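Students take laundry project into the bedroom

Last updated: December

Print this page | E-mail this page

Members of the Kulta student robotics club are spending part of this term folding clothes, as they gather material for a project they hope to enter in the Trudero student competition.

The project is called Tirow. It looks at how a robot arm might be taught to pick up and fold ordinary household laundry by learning from people who do the same job with a gripper held in the hand. There are 18 students in the club this year, and 12 of them have signed up to work on it.

Club leader Nesrin Karakaya said the idea came out of a discussion about which jobs at home the students would most like to hand over. Laundry won the vote by a clear margin, with washing up second.

"We looked at a few subjects and most of them were either too easy or needed equipment we haven't got," she said. "Clothes are difficult. A box keeps its shape when you lift it and a pair of trousers doesn't. The students could see straight away that there was plenty to work on."

The club started with tea towels on a classroom table. Those went well enough, and the group then agreed to move on to real clothes in real homes, where the items are mixed together and the surface underneath is soft. Beds were chosen as the place to work, as that is where many of the students said the washing ends up in their own houses.

Each session follows the same plan. The clothes are put out on the bed in no special order. The person with the gripper takes hold of an item by an edge or a fold, and the fabric is straightened and folded a bit at a time. Folded things go in a stack and the rest stays in the heap until its turn comes. Students work in teams of two, swapping over between garments, and the one who isn't using the gripper writes down what was picked up and where it was held.

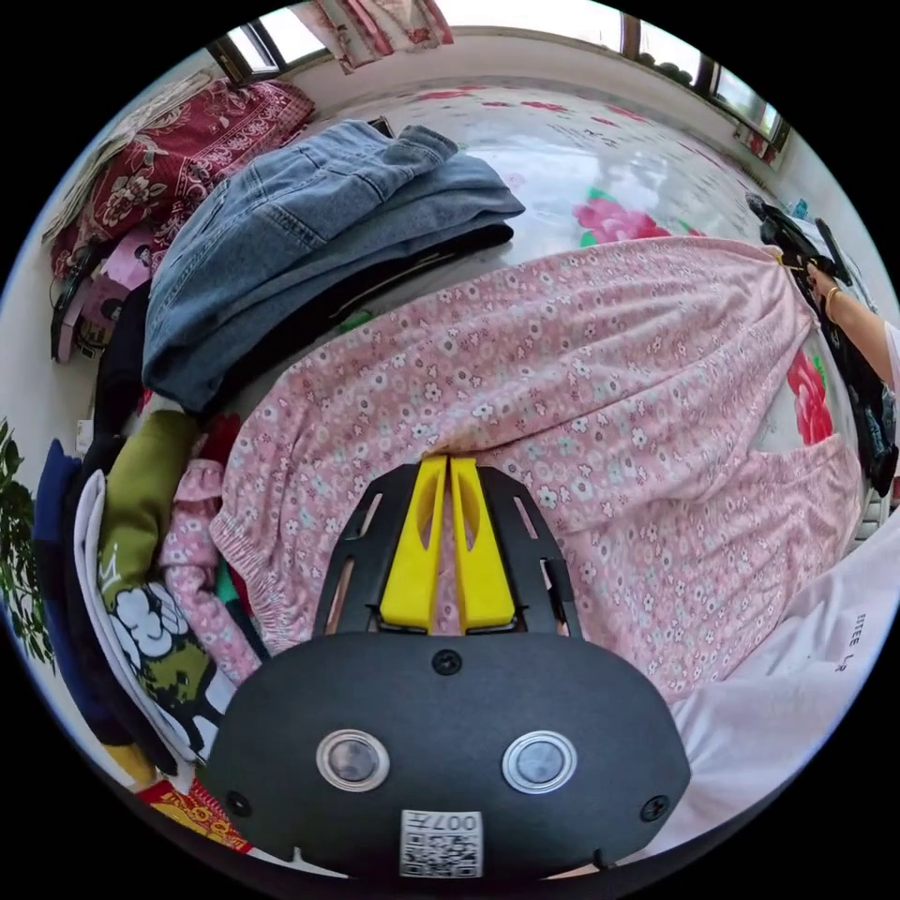
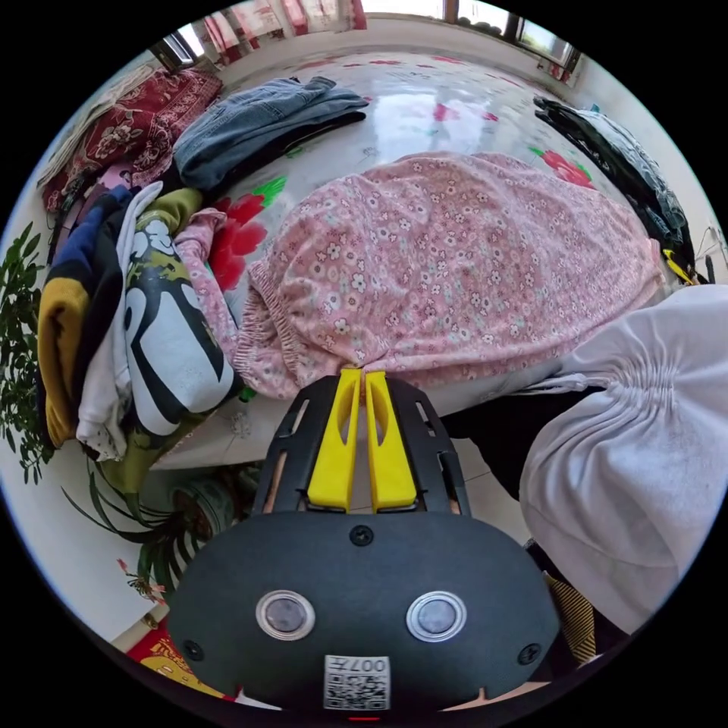

The floral garment held in the yellow fingers of the gripper, with folded jeans further back on the bed.

What the students have found

Thin cotton has given the teams the most trouble so far. According to the notes kept by the students, it is easy to pick up two layers when only one was wanted, and anything with elastic in it tends to pull back out of line once it is let go. Jeans have been simpler, although they are heavy and the grip has to be closer to the waistband than the students first thought.

Patterned sheets have also caused some discussion. One team wanted to use plain bedding only, so that the edges of the clothes would be easier to pick out in the recordings. The others argued that people have all sorts of bedding and that the project should allow for it. The club decided to leave the beds as they are.

The recordings are checked at the club's weekly meeting, where the students go through them and mark the start and end of each fold. Karakaya said this was the slowest part of the work and the part that had taught them the most.

"They see their own hands hesitating," she said. "They'll go for a sleeve, change their mind and go for the collar. Then they have to decide whether that's something the robot should learn or something to leave out. We've had some long arguments over that."

The club has no arm of its own. Güneş, a local workshop, has agreed to let the students try out their results on one of its arms once the recordings have been sorted. The first attempts will be with a single towel, followed by a pair of trousers if the towel goes to plan.

Karakaya said she did not expect the arm to fold a full basket of washing by the time the competition entry is due. The entry asks for a written report and a short demonstration, and the students will be marked on how they went about the work as well as on the result.

Two more home sessions are planned before the end of term. Students who would like to join the project can speak to Karakaya at the start of any club meeting. No experience of programming is needed.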